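Hello Margit,

You asked for something you could read over a cup of tea, so I've kept the tables out of it and written this the way I'd tell you across the bench. It covers the Tivgate chemistry outreach work from the spring up to the end of July. The short version is that we're in decent shape, a little behind on the written worksheets and a little ahead on everything to do with indicators.

## Where the money has gone

The grant was 2000 pounds and we have 710 left. Most of what's gone went on glassware (proper borosilicate beakers this time, after the cheap ones crazed), two hotplates with stirrers, and a big order of pH strips that I'm very pleased with. Citric acid, bicarbonate and the universal indicator came to less than I'd budgeted. Postage came to more. It always does!

I've held back enough for a second batch of filter papers and for printing, and I'd like to move whatever is left over from travel into consumables, if you're happy with that. Just a yes by email would do me.

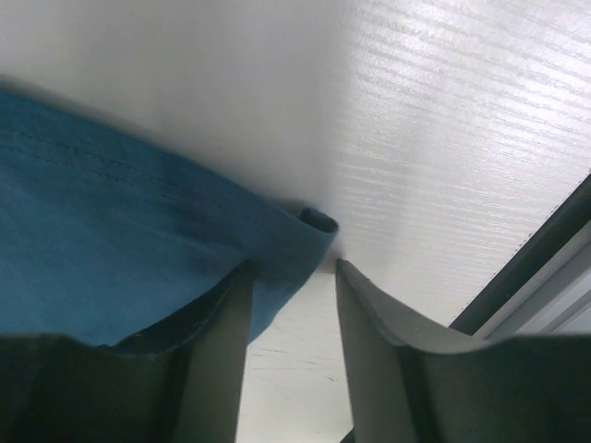
## What the classes have been doing

We've now run the red cabbage session at both schools, Jima and Ladau, and roughly 80 pupils have been through it. I had worried it was too familiar, as every science book has it, but most of them had never done it with their own hands. The bit they love is making the colours run back the other way, adding vinegar to something they've just turned green with washing soda. One boy at Ladau kept going until his beaker overflowed, and then asked why the fizz had stopped before the vinegar did, so we had a very good ten minutes on limiting reagents without once using the words.

The dissolving session (salt, sugar and Epsom salts in cold and warm water) went less well the first time. I'd given them too much to write down, and the warm water had gone cold by the time they'd ruled their tables! Hyun-seo rewrote it so that each group takes one substance and reports to the others, and it's been far better since. We also swapped the teaspoons for little scoops, as a heaped spoonful means something different to every child alive.

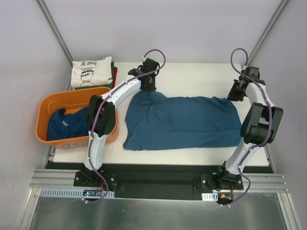 Crystal growing is still the slow one. Alum behaves beautifully and I'd happily use nothing else, but the Jima teachers were keen on copper sulphate for the colour, and that means goggles, gloves and a conversation about disposal that eats into the lesson. My suggestion is that we do it as a demonstration and let the pupils grow alum at their own tables. Hyun-seo thinks the older group could manage it themselves under supervision. We haven't settled that, and I'd like your view, as you've done it with that age before.

## What's late

- The worksheets for acids and alkalis are finished. The ones for rates of reaction are about half written, and I keep changing my mind over whether to use effervescent tablets or chalk and vinegar. Tablets are quicker, chalk is cheaper.
- The teacher notes need a proper safety section for each session. I have the hazard information gathered, it just wants turning into sentences a busy person can follow at ten to nine in the morning.
- So, the third school, had to put us off when their lab was being rewired. They still want both sessions and we've pencilled them in for early in the autumn term. 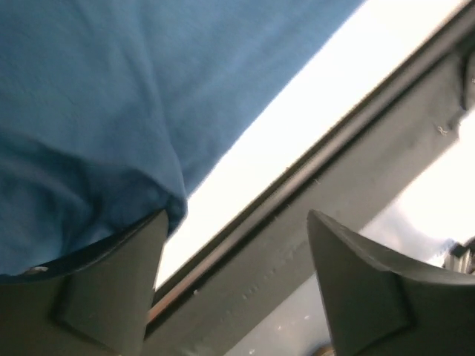
## What comes next

I'll finish the rates worksheets first, then try them out on one small group before anything gets printed. Hyun-seo is sorting the feedback slips from Ladau, and I'll send you those with the receipts. A fair number of them say only "more explosions", so don't expect miracles.

If you could let me know about the travel money and the copper sulphate, I can get the autumn order in before the supplier shuts for the summer.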